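Search this site Enter keywords Go

4.2 Comparison of hand-held gripper versions

Sep 23, 2025 – by the Dobre project group 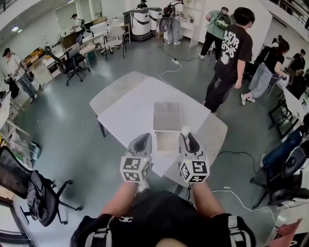
Figure 6. Hand-held grippers with marker cubes in use at the light grey table, with a lidded box between them.

The second set of trials compared two versions of the hand-held gripper under the same tracking set-up. Both versions carry a cube with fiducial markers on the body (Figure 6), and the pose of the hand is worked out from whichever cube faces are in view of the head camera. The versions differ only in the fingers and the return spring. Version A, called Plesow in our records, uses a stiff finger with a light spring. Version B, called Prarkley, uses a softer finger with a heavier spring and a slightly shorter travel.

Each operator worked with a matched pair, one gripper in each hand. Mixed pairs were tried in April and dropped, as operators closed the weaker side too hard after a few minutes and the two hands could no longer be compared. The task was to open a small lidded box, put the lid down on the table, pick it up again and close the box. A trial was stopped if the lid left the table or if the tracker lost either hand for more than one second.

We recorded 200 trials with Plesow and 200 with Prarkley. Operators changed version between blocks, and the order of the blocks was balanced. All tracking was run with the Fusano controller at its default settings. The trials took place in a shared workroom with other people present, and no attempt was made to plain out the background or to fix the room lighting. Earlier work in a curtained booth had given tracking results that did not carry over to ordinary rooms.

Loss of tracking was the main cause of stopped trials for both versions. It came mostly at the moment when the lid was turned over, when the wrist rolls inwards and the cube is seen at a steep angle. A single face seen this way gives two poses that fit the image nearly as well as each other, and the controller sometimes jumped between them. Adding a limit on how fast the wrist may turn removed most of the jumps – but it also delayed the estimate during quick movements, and we left it off for the comparison.

The finger type had a smaller effect. The soft finger held the edge of the lid more firmly and needed fewer second attempts. Against this, it bent under load, so that the measured opening no longer matched the true gap between the fingertips. The error was worst near full closure. A correction table was built for Prarkley by closing the fingers 1,000 times on gauge blocks of known width, and the corrected values are used in the rest of this section. No correction was needed for Plesow.

Operators preferred the lighter spring for long blocks. Several reported a tired thumb with the heavier one, and their closing movements became slower towards the end of the block. The cable was a further nuisance with both versions – it pulls on the wrist when the operator steps sideways, and the pull shows up in the recorded path as a small steady drift. We now clip the cable to the forearm before each block, though the data reported in this section were taken without the clip.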